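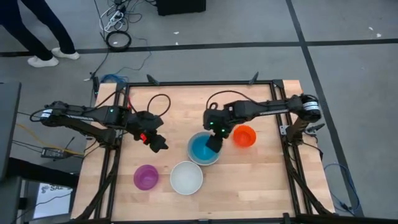 Welcome, and thank you for thinking of joining us for a shared supper! We get a lot of the same questions every fall, so we've gathered them up and answered them as best we can.

## Do I have to be a good cook?

Goodness, no. Plenty of our regulars bring bread and butter, or a bag of apples, and they are every bit as welcome as Nanna Eyvindsson with her famous lamb stew (which does run out early, so don't dawdle). If you can boil potatoes, you can feed people, and people love potatoes.

## How much food should I bring?

Enough for your own household plus two more. We seat 96, and somehow it always evens out. Please put a little card next to your dish listing nuts, milk, eggs, or wheat, even if it seems obvious to you. 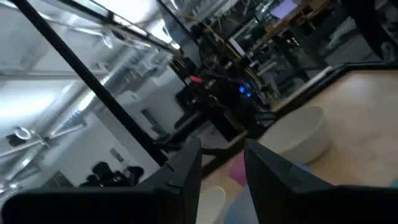

## Can I bring my children?

Please do! Children under 14 eat free, and there's a corner with crayons and puzzles. We only ask that a grown-up go along with the smaller ones when they head for the soup, as the pots are heavy and very hot.

## What does it cost?

There's a jar by the door, and you put in what you can. Last season the jar brought in $1501, all of which went toward groceries and the heating bill.
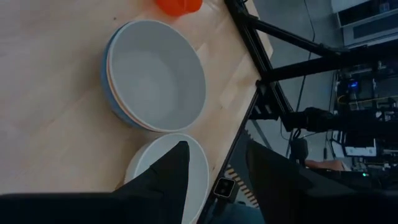
*Bonden Supper Club, Kitchen Team*

## What happens to the leftovers?

Bring a container with a lid and take some home, with our blessing. Whatever is left after that goes to Oluf Lauritsen, who drives it over to the night shelter.

## When do you start again?

The first supper is in September, and doors open at half past five. If you'd like to help set up, come an hour early and ask for Arnar Ketilsson. He'll find you an apron.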